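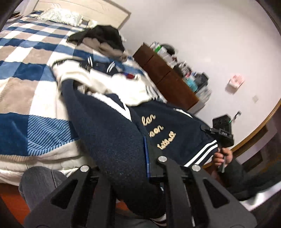
Ganon releases first batch of home laundry demonstrations, recorded by hand with two grippers

3,456 recordings, all made in ordinary homes – Hamico and Tarawneh sign on as first users

STINDEL, 22 Oct 2022 – For immediate release

Ganon today opened up its first set of hand-recorded household demonstrations, a collection of 3,456 short recordings of people folding, sorting, turning and laying out clothes using a pair of hand-held grippers. The set is called Ganon Fold One. It is free for university labs and licensed to companies.

The idea is simple. A person picks up two grippers, one per hand, and does the job. Jackets, shirts, towels, bedding. Each gripper carries its own camera and logs how far its fingers are open and how it moves. The robot later gets the same kind of gripper and the same kind of view, and learns from what the person did. No robot has to be in the house while recording is going on.

"We tried it the other way first. Remote control, a robot arm on a cart, one operator with a headset," said Consuelo Quintero, head of data at Ganon. "Getting that cart up a flight of stairs took longer than the folding. Now somebody carries a bag in, sits on the bed and gets going."

Remote control has not gone away. Ganon still uses it for the last stage of training, where an operator takes over when the robot gets stuck and shows it the way out. Those takeover sessions are not part of this release. They may follow in June, no promise on that.

What's in the set

– 3,456 recordings, clothing and bed linen only
– 158 homes, mostly bedrooms, some living rooms and hallways
– 32 people doing the demonstrations, all paid by the hour
– Video from both grippers, finger opening, position over time
– A one-line task note with every recording, typed by the person who did it

Kitchens are not included. Neither are shoes, hangers or anything on a line outdoors.

Clothes were picked as the first subject on purpose. Heavy knits, sleeves that are inside out, cuffs, zippers, things piled on other things. Fabric changes shape every time it gets touched, and programming each move by hand has never gotten very far with it. Showing is quicker. A new person needs about 20 minutes with the grippers before their recordings are good enough to keep, according to the company's own records.

Participants were told not to tidy up first. Beds stayed as they were, dressers too. "A robot that only knows a clean table is no use to anyone with kids," Quintero said. "We asked people to work with whatever they had lying there. And to slow down a little, thats the one thing everybody gets wrong on day one."

First users

Hamico, which builds arms for commercial laundries, has had early access since the summer and is using the set to train its sorting line. Tarawneh, a maker of lift-and-carry robots for assisted living homes, will start with bed linen.

"Two hands is the part we were missing," said Doğukan Şimşekoğlu, lead engineer at Hamico. "We had plenty of one-arm data. Pick up, drop, pick up, drop. But you cannot square up a jacket with one hand, not really, one side has to hold while the other side pulls. Here you get both hands at the same moment, lined up in time. That saved us months."

Hamico's results so far are early and come from its own test floor. Towels are going well. Long sleeves still fail more often than the company would like, and hoods are worse. Şimşekoğlu said a fuller write-up will be shared once the team has run the same tests on a second arm.

Privacy

Everyone in the household signed off before recording started. Faces, mail, screens and family photos are blurred in the released version. Any household can ask to have its recordings pulled, at any time, and users of the set are required to delete their copies when that happens. Requests go through the form on the Ganon site and are handled by a person.

Hardware

The gripper design is being released along with the data. Drawings, parts list and assembly notes are in the same download. The body can be printed on most desktop printers; the screws are standard sizes. Ganon will not be selling finished grippers for now but will lend pairs to labs that want to add there own recordings to the next set.

Availability

Ganon Fold One can be requested from today through the company's website. University labs should apply with a school email address. Companies should contact the licensing desk for terms. Loan pairs are limited and go out in order of request.

About Ganon

Ganon collects and prepares training data for home and service robots. The company is based in Stindel and works with paid participants in their own homes.

Press contact: Consuelo Quintero, Ganon press office, Stindel. Interviews by phone or in person, short notice is fine. Sample recordings for broadcast on request.

– ends –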